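Foncombe Community Help > Home & Kitchen > Storage

What do you do with empty chip cans?

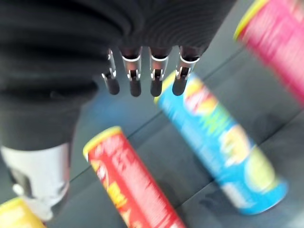 Can those tall potato chip cans go in the regular recycling bin?

It depends on where you live, so look up your own town's list before you toss them in. A lot of these cans are a cardboard tube with a metal bottom and a foil lining, and plenty of curbside programs won't take mixed stuff like that. The plastic lid is usually handled separately.

Okay, so that part I sort of had figured out already (I called our town office and got a "probably not"), but I have a closet full of these things and I'd love to use them for something before I give up. My kids go through them like crazy, and the cans end up rolling all over the tile floor until somebody steps on one. I've washed a few with soapy water and the bottoms went a little rusty, and the cardboard got soft around the rim. Also they still smell like sour cream and onion!! Has anyone found a good way to clean them, and what do you keep in them? I have 47 at last count and my husband has started making comments.

Posted by purnine_mom, 9 September 2026

Kiran Sachdeva

Don't wash them! I did the same thing my first time and ended up with a soggy mess. What works for me is to knock the crumbs out over the sink, then wrap a barely damp paper towel around a wooden spoon and wipe the inside, top to bottom. Go over it again with a dry one. The grease is what holds the smell, so keep changing the towel until it comes out clean.

Then put 3 spoonfuls of baking soda in the bottom, snap the lid on, shake it and leave it for a day or two. Dump it out and leave the lid off overnight. The plain salted ones come out smelling like nothing at all. The onion ones, well, I'd give those a second round and use them for things that don't care, like paintbrushes or knitting needles.

I keep spaghetti in mine, still in its own bag with the end folded over, and I've got one in the car stuffed with grocery bags. If you want them to stay put, lay them on their sides in a crate with the open ends facing you. They make great cubbies for gift ribbon that way. I cover mine with leftover wallpaper and school glue, and rubber bands hold it while it dries.

unnithan_lane

just throw them out, life is short

Costel Obradović

Kiran's wipe method is good, I'd only add that you can put a handful of dry rice in there and shake it hard first. It picks up the crumbs stuck down at the bottom where the spoon doesn't reach so well. Throw the rice away after.

For the kids, mine play bowling in the hallway with 7 of them and a rolled-up pair of socks. Put a little sand in the bottom of each one and tape the lid down really well (ask me how I know about the tape). It kept them busy for around 30 minutes yesterday, so I call that a win. And if you still have too many, try the art teacher at your kids' school. Ours took a whole bag of them for rain sticks and asked if we had more.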